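Home | Projects | Reports | Contact

Flondside Community Suppers – end of year progress report
Last updated: 29/12/2019
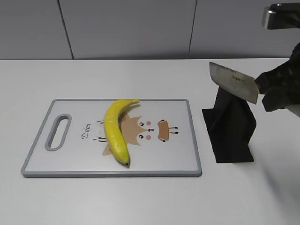 Hi Yufang, you asked for something short before the January meeting, so I'll try to keep it readable and save the spreadsheets for the attachment.

The supper nights are going well! We've run 13 of them since the grant came through, and the last one in December had 59 people sitting down to eat (our best yet, and we ran out of bread before the soup was finished). Quite a few were from the Batusside end of town, where we'd hardly reached anyone in the spring. I think the new bus stop helped more than our flyers did.

The cooking lessons are slower. Ekrem Coşkun has been teaching them and people love him, but we've only filled 2 of the courses we planned. The start time is wrong – parents are still doing school pickup – so from next term we're moving it an hour later and we'll see who comes.

Money is mostly where it should be. We spent more on vegetables than I guessed and a lot less on gas. Lemaire, the wholesaler, gave us a better price on rice and lentils once we agreed to order every month, and I'd like to keep that going if you're happy with it. The one thing still open is the freezer repair. Valentin Delaunay has the quote and I'm chasing him for it.

We've also got 76 recipes written down for the booklet, all from people who come to eat. Some are a full page and some just say "cook until done," so Corentin Langlois is going back to ask for a few more details. I'd hoped to have it printed by now and it'll be spring instead, sorry!

Could you let me know if the second payment can come before the next rice order? Call me at the hall any afternoon.

Aurélien Pruvost

Print this page | E-mail this page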